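Thread on storing flat printed cardboard packs (cigarette boxes, matchboxes, tea cartons) without wrecking them. I have 343 catalogued and have made most of the mistakes already.

1/ Scope. Packs only, kept for the printing. I don't smoke and the contents don't interest me. If you collect sealed packs, your problems are different (tobacco dries out and can mark the inner liner) and I'm not much help to you.

2/ Sort by construction before you sort by country or maker. Soft paper cups, hinged-lid boxes and slide-and-shell boxes all age differently. I had mine filed by country for years and the soft packs were being crushed by the hinged ones in the same drawer.

3/ Cleaning. Soft brush first, short strokes, away from any open edge. Then a dry microfibre cloth on glossy panels only. No water, no alcohol, no eraser on metallic inks. I took the gold off a Ferraro matchbox with a white eraser in less than a minute.

4/ Metallic and foil areas need their own rules. Skin oil shows up as a dull patch months later. Hold the pack by its narrow sides, or wear nitrile gloves. Cotton gloves snag on lifted corners and I stopped using them.

5/ Flatten or keep in the round? I keep hinged-lid boxes in the round. Flattening means slitting a glued seam, and the seam is part of the object. Soft packs that arrive already flat stay flat.

6/ If a box is to stay in the round, it needs a core. I cut a block of acid-free board to fit, folded into a plain rectangular tube. It should slide in under its own weight. If you have to push, trim it by a millimetre and try again.

7/ Sleeves. Polyester or polypropylene, never PVC. The Trodosden clear pockets I bought in February are polypropylene and have stayed clear. The older ones from the market stall went tacky and lifted red ink from 23 packs. Those are now kept as a warning, in their own envelope.

8/ Drawers. Shallow is best. Mine are 15 cm deep with a card divider every fifth pack. Label the divider, never the pack. Small removable stickers are removable from plastic. On coated card they take the surface with them.

9/ Red is the difficult colour. It fades first, and it fades unevenly if one panel faces the window. A lot of the festive designs are mostly red, so they live in the bottom drawer and come out one at a time.

10/ Lighting for cataloguing. Two diffused lamps, one either side, both low. A single overhead lamp puts a hot spot on any coated or metallic area and you lose the detail in the middle of it. I use two Gola desk lamps with baking parchment clipped over the shades, well clear of the bulbs. They're LED, so they run cool. Don't try it with halogen.

11/ What goes in the record. Catalogue number, main colours, emblem, all text in the original script, construction, condition, date acquired. Copy health warnings out in full. The wording differs between issues and it can be the quickest way to tell two printings of one design apart.

12/ Transcribe before you translate. I used to write only an English gloss and ended up with eleven entries reading "good luck design". They were no use for searching and I had to do all of them again.

13/ Entry for the double happiness box, as it stands. Red end panels, silvery beige band with pale floral scrollwork, large red emblem in the centre with a white and gold outline. Warning text 请勿在禁烟场所吸烟 / 吸烟有害健康 / 本公司提示 in dull gold. Five lanterns in golden orange on the other panel, a character on each.

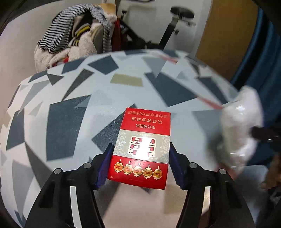 Does a box with metallic printing need a sleeve if it already sits in a closed drawer?
A sleeve is worth using, as the drawer keeps out light and most dust but does nothing about packs rubbing against each other when it's opened. If you can't sleeve everything, do the metallic and high-gloss ones first and leave the matt card until later.

14/ Reading the lanterns. Going by the characters, the printed row runs 红双喜香烟, with the box the right way up. 红双喜 is "red double happiness" and 香烟 is "cigarettes". Turn the box round and you meet them in the opposite order, so check which way up it is before you write anything down.

15/ Humidity. I aim for 50 per cent and don't chase it. Slow drift does less harm than a quick swing. Keep the cabinet off outside walls and away from the boiler cupboard.

16/ Software. I moved from a spreadsheet to Prorkinance because it handles Chinese, Thai and Cyrillic in the same field without mangling the export. Back up to plain text as well. Mine runs at 6 pm and goes to a separate drive.

17/ Duplicates next, probably tomorrow evening. I still have a shoebox of them to go through.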